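Trurkico toast cell: setup and upkeep notes

Revision 2026-01-11

Scope

These notes cover the two-arm table cell used for the Trurkico toast recordings: how it is laid out, started, checked between runs and put right when something drifts. Task scripts and the recording format are kept in the Atell repository and are not repeated.

Naming

Left and right are the robot's own. In the front view the right arm is therefore on the left side of the picture and the left arm on the right. Log entries that use the viewer's left and right get sent back.

Streams

Each run stores front, wrist_r and wrist_l, plus joint states for both arms. The October release holds 2982 runs. Runs recorded before the wrist brackets were changed are in a separate folder, old_bracket, and should not be mixed with the rest for calibration work.

Wrist view check

Open the wrist stream before the first run of a session. Both fingertips must show at the bottom edge, one on each side, with clear table between them. They will be out of focus, as the lens is set for the table. If only one finger shows, the bracket has turned: slacken its two screws, square it up and run calib_wrist again.
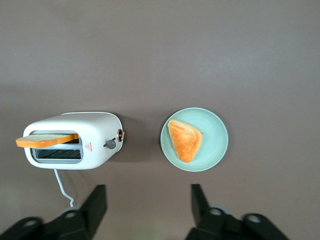 Wrist view, fingertips at the lower edge, toaster and plate on the table.

A blurred plate or toaster is a focus fault. Do not correct it by moving the arm's home pose - that has been tried and it spoils the hand-eye result.

Start-up

1. Release both stop buttons.
2. Power the right arm, then the left.
3. Wait for green on both base rings. Any other colour, read the fault code before doing anything else.
4. Start xue_bridge, then the cameras.
5. Open and close each gripper twice with nothing between the fingers.
6. Home both arms.

If xue_bridge starts before the arms are ready it reports a connection but sends no joint states. Stop it, wait 10 seconds, start again.

Table and props

The cloth is pulled flat from the front edge. Small creases are accepted. A fold under the plate or the toaster is not, as it lifts one side and the grasp height is then wrong.

The toaster goes to the right of the plate in the front view, and the wire basket with the wooden board goes on the far side of the toaster from the plate. The toaster is never plugged in. Lay its cord towards the back of the table with the plug in the open, clear of both bases. A cord left across the working area will be caught by a finger sooner or later.
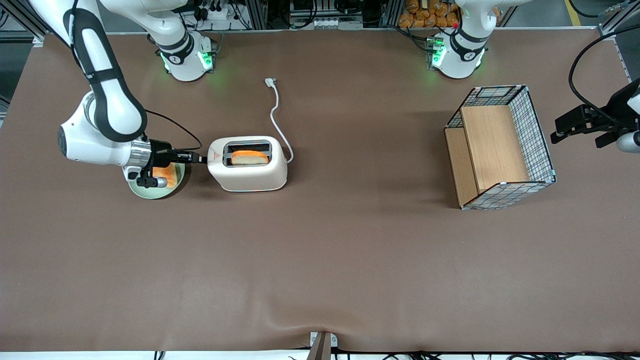 Gripper cables need the most attention of anything in the cell. Each one should make an easy loop at the wrist with enough slack for the last joint to turn fully both ways. Jog that joint by hand at low speed and watch the loop. If it pulls tight at either end, free the upper tie and feed more cable down. If it hangs low enough to brush the props, take some back.

Between runs

- Wipe crumbs from the finger pads with a dry cloth. No solvent.
- Check that the board in the basket has not shifted.
- Replace bread that has torn or gone stiff. Note the change in the run log.
- Put the plate and toaster back by eye. Some spread in position is wanted.

Finger pads

Change the pads every 4 weeks, or sooner if bread slips during the lift. Use the Pornano pads from the drawer. Always change both pads on a gripper together, then zero the opening with grip_zero. Skipping the zero leaves the closed position off by the difference in pad wear, and the gripper will squash a slice that it used to hold cleanly.

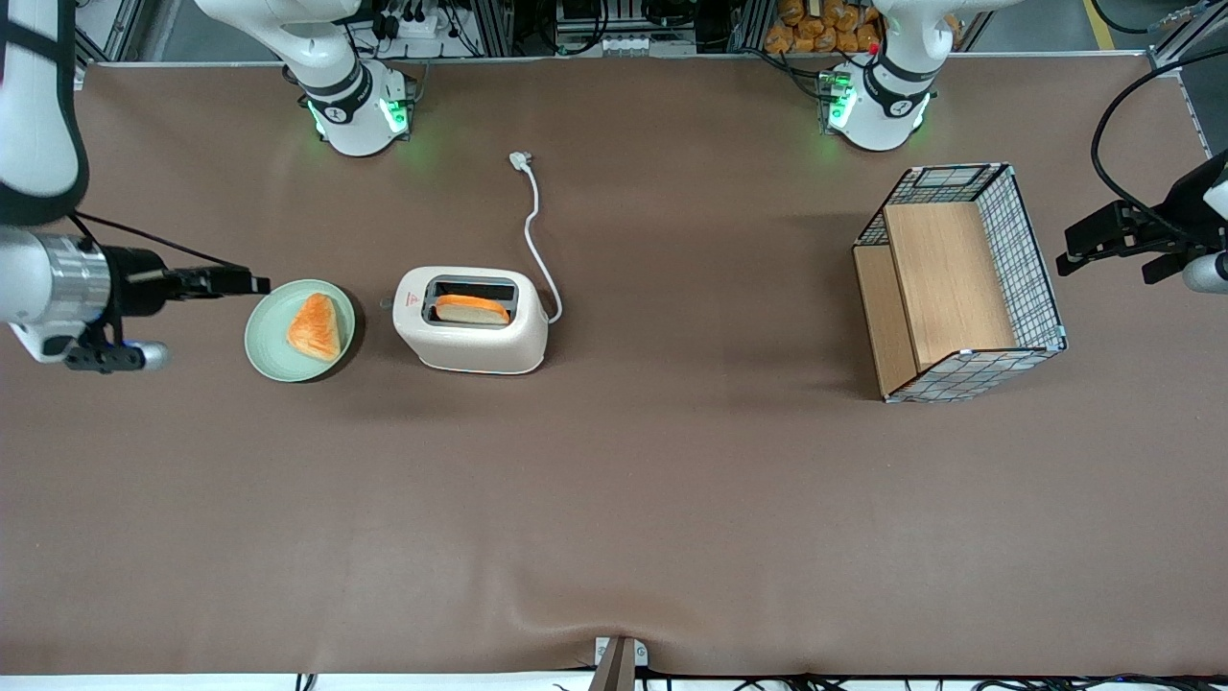
Known faults

Gripper stalls half open. Usually crumbs in the slide. Power down, brush out, cycle again.

Right wrist stream drops frames. Reseat the connector at the camera end first. The hub has been swapped once with no change.

Front view shifted against the stored reference. Someone has leaned on the post. Realign with ref_overlay and record the new offset; earlier runs keep the old one.

Arm stops with a force limit on the approach to the toaster. Check the table height value in cell.yaml. It was wrong after the cloth was replaced - the new one is thicker.

Shut-down

Home both arms, stop the cameras, stop xue_bridge, power off left then right. Remove bread from the plate and the toaster. Leave the cloth on.

Not covered

Base mounting bolts and arm firmware. Both need the cell locked off and have their own sheets.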